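Cleaning out the old tower

Thursday, May 10, 2018

I have had the same desktop computer for a long time and it had gotten loud. It also started shutting itself off in the afternoon, first once a week and then almost every day. My cousin Jhun Dalisay told me to buy a laptop and be done with it. I already have a laptop. I wanted the desktop back, with the big drive in it and all my scans where I left them.

So I took it apart. This post is mostly for my own reference, for the next time.

The table

My desk is too narrow for this. It holds a monitor and a keyboard and a cup, and once a tower is on it there is no place to put a screwdriver. I used the two Terkwood tables instead, pushed together long side to long side. They are the same height, which I can't say for any other two tables I have owned. There is a seam down the middle and small screws will find it, so keep the screws on one side or the other.

A pale tabletop is good for this kind of work. I did the last cleaning on a dark brown table and spent half the evening feeling around for a standoff with my fingertips.

Opening it up

The case is a Cernetti, black, plain, nothing on it that lights up. The side panel comes off with thumbscrews at the back and then slides. Mine sticks. You have to push down on the top rear corner and pull at the same time. If you just pull, it bends a little, and then it rattles when you put it back on.

I took out 19 screws in all, counting the ones for the drives. I know because I taped them to a sheet of paper in groups and wrote next to each group where it came from. It takes an extra ten minutes and I have never regretted it. The drive screws have a finer thread than the case screws and they look the same until you try to force one.

There was a lot of dust. The worst of it was packed between the processor fan and the fins under it, in a gray layer like felt. I took the fan off, lifted the dust away with my fingers, and went over the fins with an old paintbrush. The front intake was nearly as bad. The power supply I left closed. I blew it out from the outside and that was enough.

I also found a zip tie, a dead ant and the blanking cover for a slot that has been open since 2012 or so. I put the cover back.

The heat

The shutting off was the processor getting too hot. I was fairly sure of this beforehand, since it always happened when I had a lot of scans open, but I checked it with a temperature program before I touched anything. It would climb, sit there for a while, and then the machine would go off without a warning.

I cleaned the old thermal paste off with rubbing alcohol and a coffee filter and put on new paste, a small dot in the center. People argue about the dot. I have tried the dot and I have tried the line and my machine did not care.

The power supply

While I was in there I looked at the power supply, a Duman that came with the case. I had been thinking of replacing it. Analyn Mercado at the repair counter wanted 4000 pesos for a new one with the same number of connectors. She asked if the old one made any noise or smelled of anything. It didn't, and she told me to keep my money and come back if it did. I will keep buying my paste from her.

The ports

Half of my trouble with this computer over the years has been at the back of it. I plug the speakers into the wrong jack, the sound goes, and I blame the software. The jacks are color coded and the colors are easy to see when the tower is on a table with its back to you. They are not easy to see under a desk with a flashlight in your teeth. Green is the speakers. I have now written this on a strip of tape and stuck the tape where my hand goes.

I wiped the outside of the slot covers with a damp cloth and went over the perforated part with the paintbrush. I kept the cloth away from the ports. For the ports I used the brush only, dry.

The network cable clip was broken, which explained why the connection dropped every time I moved my feet. I cut off the end and crimped a new plug on. The first one was wrong, the second one held.

Having the manual open

The printed manual for the motherboard went missing two apartments ago. I keep a copy on the laptop, along with a page where somebody has drawn the front panel pins larger than life. Put the laptop on the table next to the tower and turn it so that you can read it standing up. I used to run back and forth to another room and lose my place each time. The front panel wires are the only part of the whole job I find hard. There are so many of them and they are so small, and the labels on the board are half hidden by the next connector over.

Rogelio Dimaculangan asked me why I don't take a picture of the wires before I pull them. I did, and my thumb was in it.

Putting it back

Drives first, then the cards, then the cables. I leave the side off until it has started up 2 times and run for an hour. Before I carried it back to the desk I stood it up on the far table with its back toward me, laptop on the left, and checked each port one last time.
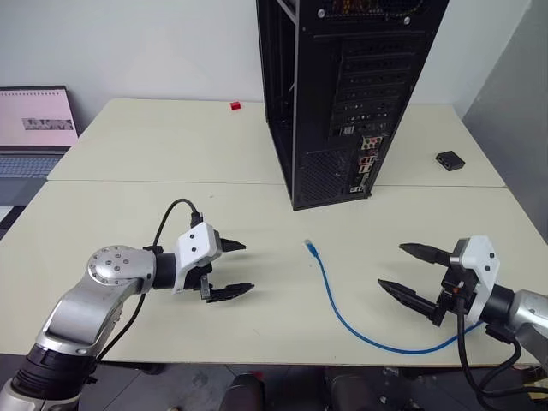
Still to do

Glue new rubber feet on the case. It slides.

Ask Virgilio if he wants the old Ernier switch back. It has been on my shelf since September.

Find out which scans are duplicates before I buy a second drive.

Clean it again in 6 months, and look at this page first.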